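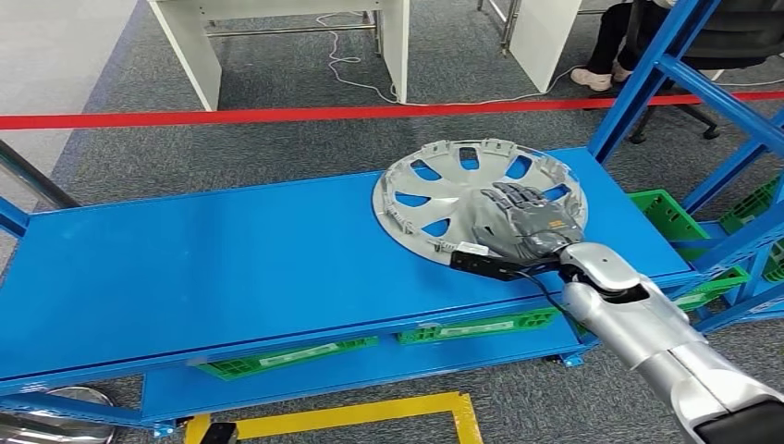
Wheel trim sorting moves to blue carts at Hallside

28 Apr 2020

The parts area at Hallside has changed the way it handles used wheel covers. Covers are now checked on a flat-topped metal cart, then placed in green plastic crates and moved to the steel storage rack. Under the old method, in use until March, they were checked at a fixed bench and carried across the floor one at a time.

The layout was drawn up by Mockus, which also supplied the carts. Each has 2 shelves. The top one is kept for the cover being checked, and crates can be stored on the one below. Covers are laid with the outer face up, so that scratches and cracks can be found before the clips are looked at.

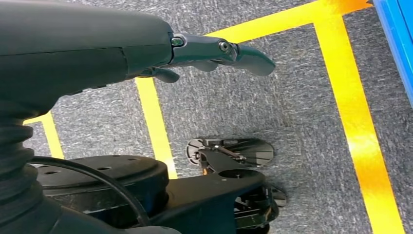
Hand and forearm over the floor at Hallside, with the round black base plate at lower left.

A cover is rejected if the rim is split or if more than 2 retaining clips are broken. Covers with light marks are kept and graded. Plarna, which buys the graded stock, takes them in lots of 15, packed flat and all of one size. Mixed lots are sent back.

In the first count under the new method, 269 covers were checked and 6 were set aside for a second look at the clips. The cause in each case was wear at the base of the clip, where it joins the rim. Broken clips are not replaced on site.

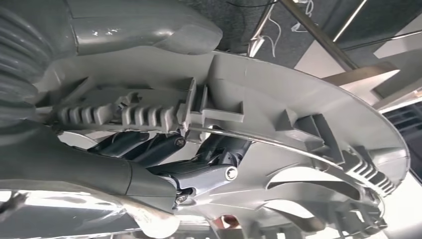

Grey plastic housing with ribbed tabs at the left and a thin silver rod curving across the middle.

The carts stand on the carpeted part of the floor, in front of the red barrier line. Crates must carry a label before they go on the rack, giving the size and grade of the contents. Unlabelled crates stay on the lower shelf of the cart until the contents have been checked again.

Tutonach, which runs the site, plans to use the same method for smaller trim parts once crates with a closer base have been delivered. No date has been set. Opening hours for trade collection are unchanged.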